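Caring for wooden boards and worktops through the year

A wooden board can serve a family for many years if it gets a little attention. In my kitchen there are two boards and one long worktop of oiled oak, and in the workshop behind the house there are several more surfaces that were once kitchen boards and have retired. I wrote down what I do with them, for readers who asked after the May pages.

Daily washing

Wash the board by hand with warm water and a small drop of dish soap. Wash both faces, also when you used only one. If only one face gets wet, the wood swells on that side and the board begins to bend like a shallow bowl. After washing, wipe it and stand it on its long edge so that air can reach both sides. Do not lean it flat against the tiles, and please do not put it in the dishwasher. I did it once with a Norkby bread board and the glue line opened along the whole length.

For onion and garlic smell, sprinkle coarse salt, rub it with half a lemon, leave it for six minutes and rinse. With fish I do it two times.

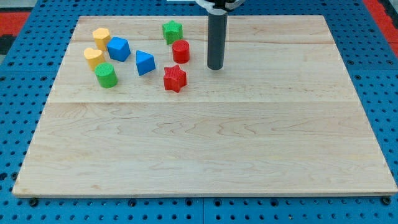 Page 6

Oiling

Use mineral oil that is sold for food contact. Olive oil and sunflower oil are in every kitchen, but they become sticky and later they smell old. Warm the bottle in a bowl of hot water before you begin, as warm oil goes into the wood more easily. Pour a little in the middle and spread it with a cotton cloth along the grain. The end grain drinks much more than the face, so go over the ends again after a few minutes. Leave the board overnight and wipe away what is still on the surface in the morning.

How often? I test with water. Let a few drops fall on the dry board. If they stay round, the board is fine. If they go flat and leave a dark spot, it is time for oil. A new board needs it every week in the first month, and afterwards my own boards ask for it every second month, more often in winter when the heating is on.

A bottle of 100 ml is enough for a medium board, both faces, with some left for wooden spoons. I buy Ekico oil in the small size, which I can finish before it has stood too long on the shelf.

A word about the cloths. With mineral oil there is no special danger, but if you use linseed or tung oil on a worktop, the wet cloths can become hot by themselves and start a fire. Spread them flat outside until they are stiff, then throw them away.

Stains and scratches

Beet and berry stains usually fade after some washings. If you are impatient, make a paste of baking soda and water, rub gently and rinse. Black spots are mostly from iron, for example when a wet pan has stood on the wood. Lemon juice helps when the spot is young. An old one must be sanded.

For sanding begin with 120 grit and finish with 240. Always go along the grain, and use a flat block, or your fingers will make small valleys. Between the two papers wipe the board with a damp cloth and let it dry. The small fibers stand up and the finer paper takes them away. Then oil as if the board was new.
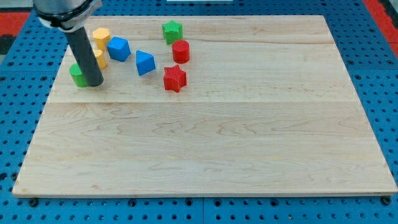

My neighbor Thulani Joubert uses an old Visser card scraper instead of sandpaper, and his boards are smoother than mine, I must admit. It makes curls and almost no dust - a good thing if you have only the kitchen table to work on. But the scraper must be sharpened well, and this is a subject for a separate page.

A board that is bent

Put it with the hollow side down on a damp towel, on a flat table, and lay something heavy on top. I take the Kundeck cookbook volumes in a plastic bag. Look at it after some hours, and do not leave it longer than overnight. When it is flat, stand it on the edge to dry slowly, far from the stove. If it bends back the next week, do the same again and then oil both faces on the same day.

Small open joints can be glued with waterproof wood glue and two clamps. Clean the old glue out first with a thin knife. Tighten until a little glue comes out, wipe it with a wet cloth, and wait one full day before you use the board.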